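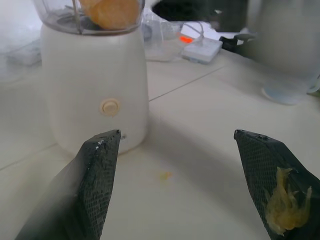 Wrist camera at the blender base, button in view

Palivum on the blender task - anyone else not convinced?

Forum: Manipulation software > Learned policies
March 13, 2018

tickrate
Original poster

We've been running the Palivum release on our two-arm setup for a while now and I'd like a sanity check before I sign off on moving everything over to it. The task is fruit from the bowl into the blender jar, jar onto base, press the button. The release notes say the policy was trained on 1,479 demonstrations and "generalizes across appliances". I've read that sentence on enough release notes by now.

My problem is the button press. Look at the wrist view. The button is a cream-colored circle on a white base on a white counter, and there's haze over the left and top of the picture. The policy gives me a press point anyway, every time, with a confidence number that barely moves. I put a blank white mug in front of the camera and the confidence went down by 2 percent. That isn't a confidence score, that's decoration.

Has anyone gotten a usable uncertainty out of this thing, or do I write my own detector and bolt it on?

kettle_logic

You're being hard on it. The confidence output is a leftover from the training code and it says so in the config comments. Ignore it and go by whether the press works. What's your success rate?

tickrate

14 out of 20, same base, same counter. All the misses were at the button. I'm not counting runs where the fruit ended up somewhere else.

backdrivable

Why aren't you counting those? If the fruit isn't in the jar, that's a failed run. This is how people end up with nice tables.

tickrate

Fair. I was trying to isolate the press. I'll score both ways and post it.

backdrivable

Also look at your right finger. There's a clump of pulp on the inner face. Does your contact estimate know about that? We had the same trouble on a Kravchuk gripper with textured pads: anything stuck to the pad changes the closing width, and the "object held" flag goes true with nothing in the hand. Then the planner happily carries nothing across the table.

I'd want to know if your misses line up with dirty fingers before blaming the vision. Log the closed width with nothing in the grip at the start of each run. It takes one extra line in the reset script.

kettle_logic

The press doesn't use the grip width though. It's a fingertip poke.

backdrivable

It uses the hand pose, and on our build the hand pose gets corrected from the last grasp. Check yours. I wouldn't trust the diagram in the docs, it's older than the code.

lowpass_larder

Different complaint, same software. I don't think the press is where this stack is weakest. I think it's the scheduling between the arms.

We run Lodis as the motion planner under Palivum, which is what the docs recommend. The policy proposes hand goals and Lodis turns them into paths. Fine with one arm. With two, the idle arm is treated as a fixed obstacle at wherever it was when the plan got requested. So while the left hand is down in the fruit bowl, the right one is planned as if the left will stay there forever, and you get these long detours around an arm that is about to leave.
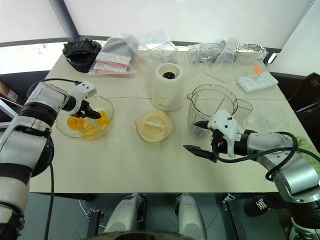 And it gets worse with the jug close behind the open right hand, when the base and the lid are out in the middle of the table too. Clear plastic is bad news for the depth map to begin with. In our setup the jug comes and goes in the collision scene from one update to the next, so Lodis plans straight through it, or refuses to plan at all, depending on the moment you ask. A crumpled clear bag at the back of the table does the same thing. I've watched it call a bag a wall.

The fix we're using is ugly. We keep a list of known objects, and once one has been seen it stays in the collision scene until something says it moved. Ghost jugs are annoying, but I'll take a ghost jug over a vanishing one.

kettle_logic

So you've hand-coded the world model back in under the learned policy. What's the policy for, then?

lowpass_larder

It's good at picking up wet fruit. I never got that working by hand. I'm less sure what it's for after that.

tickrate

That matches what I see. Picking is the part I'd keep. Everything after that could be a script with a decent detector.

Question on the object list: how do you clear it when someone takes the jug off the table between runs?

lowpass_larder

Operator hits reset. Yes, they forget. We had a whole afternoon in August with the arm swerving around a lid that was in the sink.

spline_reticent

I work with the Brumoson fork and a couple of things here are out of date. The stale-arm problem is fixed there. The planner gets the other arm's planned path along with its current pose. Planning time went up to about 81 ms per request on our machine and I've had no detours since.

backdrivable

"No detours" over how many runs, and with which objects? That fork's test set was all opaque blocks last time I looked.

spline_reticent

Still mostly blocks. I haven't tried clear plastic.

backdrivable

Then I'd hold off on "fixed".

spline_reticent

The arm timing is fixed. The clear plastic is a perception problem and I never said it wasn't.

tickrate

OK, my plan for now. Wipe the fingers and log the empty closed width before every run, then repeat the test and score it with the fruit failures included. If the misses are still at the button, I'm turning off the learned press and using a plain circle detector on the wrist camera, with a force limit on the approach. I'll look at the Brumoson fork for the arm timing, but the power strip cable stays out of reach of both hands until I've seen how it treats thin things.

kettle_logic

Post the detector numbers with the lights changed too. White button on a white base, I give the circle detector an afternoon.

tickrate

Cream button. But yes, I'll run it with the blinds open and closed.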